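Why Edge-Glued Panels Move, and What a Shop Can Do About It

A solid wood panel is never finished moving. It takes on water vapor when the air is damp and gives it back when the heating comes on, and its width changes with every exchange. The length barely changes at all. Most of the failures that come back to a furniture shop can be traced to a design that treated those two directions as equal.

The shop at Jeltby has made tops, shelves and counters from edge-glued stock for long enough to have a shelf of its own failures. The boards are labeled by fault: cup, twist, end split, open joint. A few carry a moisture reading written in pencil on the underside. The collection is used for training, and new hires are asked to name the cause of each fault before they are allowed near the clamps.

Moisture content is the weight of water in the wood divided by the weight of the wood when fully dry. Kiln-dried hardwood usually arrives between six and eight percent. The trouble starts when it sits. A pack left by a loading door in August will climb, and it will climb faster at the ends and the outer faces than in the core. If it is ripped and glued that week, the joints are cut on wood that is still changing shape.

Jeltby's rule is 10 days in the machine room before the first cut, with stickers between layers and air on both faces. The stock is then ripped oversize, stood on edge overnight and jointed the next morning. That second wait lets the strips release stress left over from drying. A strip that bows after ripping is cut into short parts or discarded.

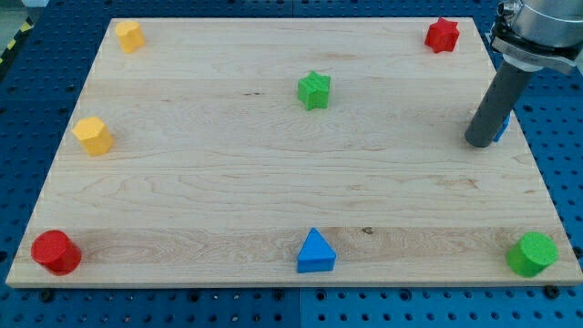

Strip width matters more than most buyers suspect, says Pesik, and a narrow strip costs more only until the first return. The argument is simple enough. A wide flatsawn board cups as one piece, and the glue line has to hold against all of that force. Split into narrow strips, the same width of wood has many small cups that largely cancel, and the panel stays closer to flat. The added cost is in jointing, glue and sorting for color.

The alternating-ring rule, which has each strip laid with its growth rings facing the opposite way from its neighbor, is still taught and still disputed. It trades one broad curve for a series of shallow ripples. On a top held down by a frame, the broad curve is often easier to control. On a loose board with no fasteners, the ripples are less of a problem.

Clamping pressure is another point on which shops differ. Dense hardwoods need more than softwoods, and a bar clamp applies its load over a cone that spreads at 45 degrees on each side of the head. On narrow panels this means clamps set close together, with thick cauls to spread the force. Too little pressure leaves a thick glue line. An uneven joint pulled shut by force will look sound and may open in its second winter.

The records kept at Skadbridge, where Jeltby sends its larger orders for finishing, cover 343 panels followed through one full heating season. Of those, 229 had been sealed equally on both faces and the rest on the show face only. The one-sided group accounted for most of the cupping complaints. Finish does not stop moisture from moving. It slows the movement, and when only one face is slowed, the other swells or shrinks first.

Fastening is where good panels are most often ruined. A top screwed tight through round holes on both sides of its frame has nowhere to go. Slotted holes, figure-eight clips or wooden buttons in a groove all allow the width to change. Breadboard ends should be glued at the center only, with the outer pins running in elongated holes.

None of this requires costly equipment. A pin meter, a straightedge and a pair of winding sticks will catch most faults before glue-up. Jeltby checks every panel with the straightedge twice, once out of the clamps and again on Monday after a weekend on the rack.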